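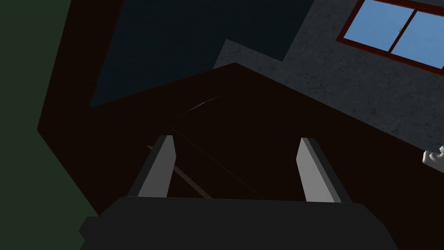
FOR IMMEDIATE RELEASE

Haltex Opens Its Kitchen Repair Workshop to the Public in Tumholm

TUMHOLM, 19th May - Haltex, the cabinet and hardware maker that has called Tumholm home through a good many changes of paint on the front door, is very happy to announce that its repair workshop on Lokmont Road is now open to anyone with a sagging hinge, a missing knob or a drawer that only closes if you lean on it.

The idea came out of our open house in February, when so many neighbors turned up with bits of their kitchens in shopping bags that we ran out of places to put them! We had expected people to come for the coffee and a look around, and they did, but what they mostly wanted was someone to tell them whether the old cupboard over the stove could be saved. Quite often it could.
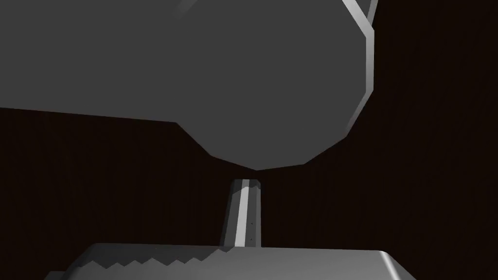 So we have cleared out the long room next to the sales counter and set up 4 workbenches, along with shelves holding more than 400 kinds of knobs, pulls, hinges and catches, some of them from lines we stopped making years ago and never had the heart to throw away. Visitors can book a bench for an hour and do the work themselves with our tools, or leave a door or drawer front with us and pick it up within seven working days.

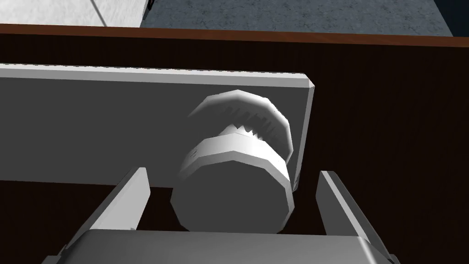 A round white knob on a light gray front, with dark brown wood behind.

The workshop also marks the return of the Sugiyama range, our plain and sturdy line of cabinet fittings, which customers have been asking after ever since it left the catalog. The new Sugiyama pieces use the same screw spacing as the old ones - a small thing, but a big relief if you have ever tried to fill and redrill a painted door.

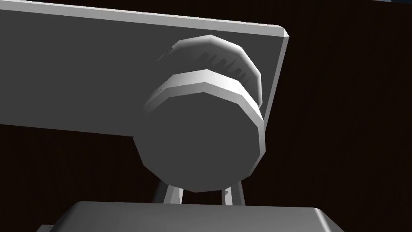 Opening prices will stay in place through the summer, and bench time is free for anyone living in Tumholm. Please bring the old screws if you still have them, and measure the thickness of the door before you leave home (a pencil mark on a strip of paper is fine).

Bookings can be made at the Haltex counter, 459 Lokmont Road, Tumholm. Members of the press are welcome to stop by during opening hours, and the coffee is still on.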